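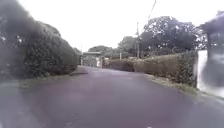

Puvley sells its lane survey as a subscription. A small wheeled robot drives the route with a fixed camera, and the customer receives stills and a condition score for surface, verge and hedge. Most of the promotional material shows wide streets with painted lines. The lanes I am paid to look after are closer to this one, with no markings on the asphalt, a tall hedge on the left, a clipped one on the right and a verge that changes width along its length. Any service that steers or measures by painted lines has nothing to hold on to in a place like that.

I think the service is worth having, but the condition score is being oversold. The stills are good enough for hedge work. Treasa Nic Giolla, who plans our cutting, can judge height and overhang from them at her desk, and that saves a visit.

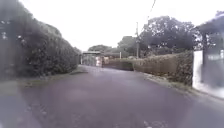 The lane between its two hedges, with gravel on the right-hand verge.

Surface condition is another matter. Pale patches on dark asphalt may be wear or damp, and a single still does not settle which. The Puvley report gives one figure either way. In August we were sent 558 stills and a score for each, with no column for doubt. Cormac Heffernan at Stakdale, who resell the service, told me customers prefer a single number. I accept that they do – I would still pay more for a number and an error band.

The price is 200 pounds a month for up to 5 km of lane, or 700 with the scores included. At present I would buy the first and decline the second.
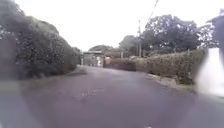
What Puvley should change

Publish how the score is calculated. Mark uncertain stills for a person to check. Sell the hedge and verge stills as a product in their own right, without the surface score attached.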